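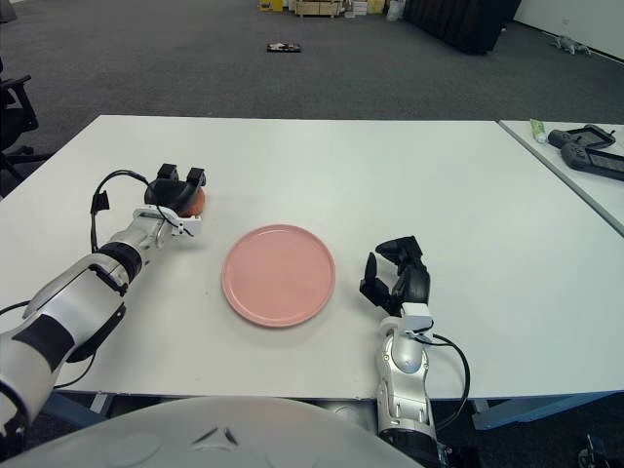

Reading time: 5 min

Courses > Food and Culture > Week 2 > Handout: Setting the Table

We use cookies to remember your reading settings. By staying on this site you accept this.

Setting the Table: Plates, Portions and Where Our Habits Come From

Hi everybody! These are my notes for the second week, typed up more or less the way I gave them, so please forgive the rambling. A few of you asked for something in writing because I talk fast when I get to the part about trenchers. Fair enough. The slides are on the course page, and the reading from the Vernley packet is still due before our next meeting.

I want to start with a thing you do every day without thinking. You reach for a plate. It's round, it has a little rim, it's yours for the length of the meal, and nobody else eats off it. All of that feels like plain common sense, and almost none of it was normal for most people for a very long time.

1. Bread before plates

In much of medieval Europe, the thing in front of you at a formal meal was often a trencher, a thick slice of stale bread. Meat and sauce went on top and the bread soaked up the juice. Sometimes two people shared one. After the meal the bread might be eaten, given to the poor or tossed to the dogs, depending on the house and how fancy the company was. Later you get wooden trenchers, square or round, and some of them have a small hollow in one corner for salt (I love these, and I will show you far too many of them).

Notice what this does to manners. If you share a trencher with the person next to you, you have to pay attention to that person. You can't grab the best bit every time. A lot of the old manners books make more sense once you picture two hungry people and one slab of bread. Don't put back what you've bitten, wipe your fingers before you reach, that kind of thing. They sound fussy when you read them cold, but they are really advice about sharing.

2. The shared bowl

Please don't go home thinking this is a story where everybody slowly catches up to the dinner plate. In plenty of places people eat from a common dish right now, and do it with rules every bit as careful as the ones at a wedding banquet. In Ethiopia and Eritrea a large round of injera holds the stews and is also what you pick them up with. In parts of North Africa you eat from the section of the dish right in front of you, and crossing over to someone else's side is rude. So when we ask "why does everyone have their own plate?" we're asking about one set of habits among many.

My own family was a shared-bowl family on Sundays and a plates family the rest of the week, and the talk at the table was completely different. I can't prove the bowl did that! But I'd like you to think about it for the short paper.

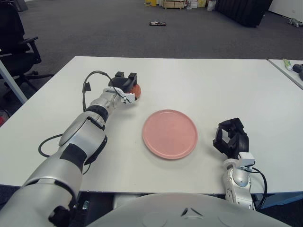

3. Color and appetite

Now for the part that always gets the most hands in the air, which is whether the color and size of your dishes change how much you eat. You've probably seen the headlines. Eat off a smaller plate and you'll lose weight, eat off a blue one and you won't be hungry, and so on.

I'd like you to be careful here. Some of the early work on plate size got a lot of attention, and later attempts to repeat it came out mixed. Some studies found an effect, some found a small one, some found nothing. Contrast seems to matter in certain cases, so that food that stands out clearly from the dish is easier to judge by eye, and people who work with older adults sometimes pick dishes with that in mind. But a rule like "this color makes you eat less" is a lot more than the evidence can carry. If you use one of these studies in your paper, tell me how many people were in it, what they were eating and whether they served themselves. That last one trips people up every term.

The visual trick underneath it is real enough, by the way. It's called the Delboeuf illusion. Put a circle inside a slightly bigger circle and the inner one looks larger. Put it inside a much bigger circle and it looks smaller. You can draw it on a napkin. Whether the illusion follows you all the way to how many spoonfuls of rice you take is a separate question — and that's the question I want you to keep asking.

4. Why rims?

Short section, because I ran out of time in class. A rim gives you somewhere to put your thumbs when you carry the thing, and it keeps sauce off the cloth. Wide rims also became a place to show off, with painted borders and family arms. When you look at the Harkside inventory (page 20 of the packet), see how the plates are listed. The clerk writes down the metal and the weight and hardly ever the decoration. Pewter was worth money and could be melted down and recast, so weight was what mattered to him. Compare that with how you would describe your own plates to an insurance company.

The Itine list is the one to read next to it. It has far more earthenware, and much of it is lumped together as "other dishes," and that tells you something about what was thought worth counting.

For next time

Read the rest of the Vernley packet, including the footnotes. Yes, really, the footnotes are where the good stuff is.

Keep a table diary for 2 meals. Write down what you ate from, who shared it, who served, and any rule you noticed yourself following. Half a page each is plenty. Eating cereal over the sink counts as a meal and I won't judge.

Pick a topic for the short paper. Past students have done lunch trays, picnic sets, wedding china that never leaves the cabinet, and one very good one on airline meals. Come see me if you're stuck, or if you have two ideas and can't choose between them.

One correction before I forget. In class I said the word "trencher" came from the word for bread. It comes from an old French word to do with cutting, the same family that gives us "trench." Sorry about that, and thanks to the person who caught me on the way out the door.

Notes last changed February 7, 2020

Contact the course office | Ahn Center for Continuing Studies | Back to top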